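Blog > Robots > Things that broke

We use cookies to remember your settings. By continuing to read you agree to this. Accept / Manage

The grip that wouldn't let go

Quick one, I have to be out of here by 7 and I still haven't packed.

So. The right gripper. If you've been following the Pillay notes you know I've been collecting hand-held demos for a while now, picking up ordinary stuff off a desk and putting it back down. Target is 3000 clips. I was at 1700 and feeling pretty good about it. Then I went back and watched some of them properly, which I should of done weeks ago.

The opening width was drifting. Not by a lot. You squeeze, the fingers close, you let go, and the log says they're open again. Except they're still a little bit shut. The next squeeze starts from there. After twenty minutes the number in the file and the real gap have nothing to do with each other, and nothing complains. No warning, no red text. Green light the whole time.

That's the part that bugs me. The status light on these only says the thing is powered and talking. I was reading it as "all good". My fault, it's in the Plokeck setup sheet, page one.

Cause was dumb. One of the return springs had come off its post and was rubbing along the inside of the slide, so the finger came back most of the way and stopped. I'd swapped those springs in September with a bag from Hilgate, and I think I seated one badly. Maybe both. Opened the left one too while I was at it and that one looked fine.

Safety thing, before somebody emails me — I had my thumb inside the linkage when the spring let go the rest of the way. Small cut, lots of swearing. Unplug it first. Wear glasses. I did neither. A spring that size can go straight at your face and I knew that already.

Damage: 119 clips that I'm sure are bad. Probably more, the drift creeps in slowly so it's hard to say where good stops. I'm throwing out anything from the right hand after the spring swap where the start gap doesn't match a full open. Wrote a check for it, ten lines, now it yells if the zero moves between clips. It also makes me open both hands all the way before every take, which is anoying but fine.

Redoing the desk set now. Same two props, the deer print and the red book.
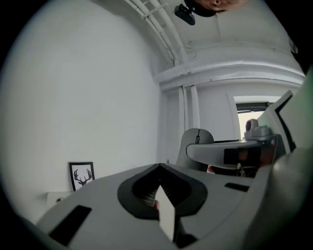
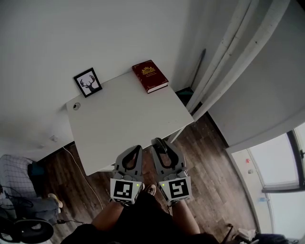

Issue 7

Still to do: order proper springs instead of mystery bag springs, put a mark on the slide so I can see full open without trusting a log, and ask the Festthorpe people if theirs do this. Their build is older than mine but the slide is the same part I'm pretty sure.

Also need to recheck the left hand after a long session, twenty minutes at least — cold it looked perfect, but so did the right one.

Ok going. More when the new clips are in.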